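Egg Cartons and Egg Boxes — Gallery
Sep 28, 2023

Welcome to my page about egg packaging. I started to collect cartons in April, after we moved to a house where the neighbours keep hens. People here return the empty boxes to the egg stall, and I was surprised how many different kinds there are. Now I have a shelf for them in the hall, and also a box under the shelf, because the shelf is full.

Please note that this gallery is not complete. I add a new part when I have time. In this part I write mostly about clear plastic, as several readers have asked for it. The pulp cartons have their own page, and the old metal carriers will come later.

A few words about how I sort them. First I look at the material, then at the lid, and only after this at the number of cups. A carton with a hinged lid is much more pleasant to keep than one with a loose cover, as the loose covers always get lost. I write a number in pencil on a small paper label and put it inside the lid. The highest number at the moment is 87, but some numbers are missing because the cartons broke and I did not use the number again.

Clear plastic is a difficult material for a collector. It gets scratches very easily and it becomes cloudy when it is washed too hot. Also the hinge is only a thin fold, and after many openings it turns white and then it cracks. On the other hand, you can check the eggs without opening the lid, and I think this is the reason why shoppers like it. My mother always opened every carton in the shop and touched each egg with one finger — I still do it, even with a clear lid. 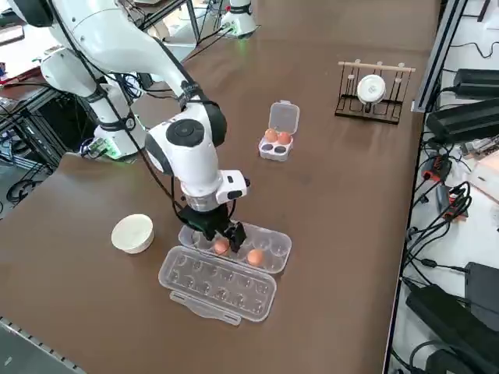

Clear carton, open on a brown tabletop. Two rows of cups, domed lid folded flat, two brown eggs in the tray.

I like the lid in this type very much. The rounded domes follow the shape of the eggs, and the flat tab along the front edge gives the fingers a place to hold. The plastic is slightly frosted, so it does not shine too strongly under a lamp. Brown eggs look especially nice in it, in my opinion nicer than white ones.

For storing, I put clear cartons one inside the other with the lids open. A stack of 16 is the most I would advise. When the stack is higher, the lower ones lose their shape and the lids do not close properly any more. Keep them away from the radiator and from the window. If there is a price sticker, warm water with a little cooking oil will take it off, but do not rub with anything rough.

If you have a clear carton with coloured plastic in the lid, I would be glad to exchange it. I can offer pulp cartons in grey and in light green, clean and without smell.

Next part: boxes for small eggs, such as quail. I have only a few of these, and I am still looking for one with a paper sleeve in good condition.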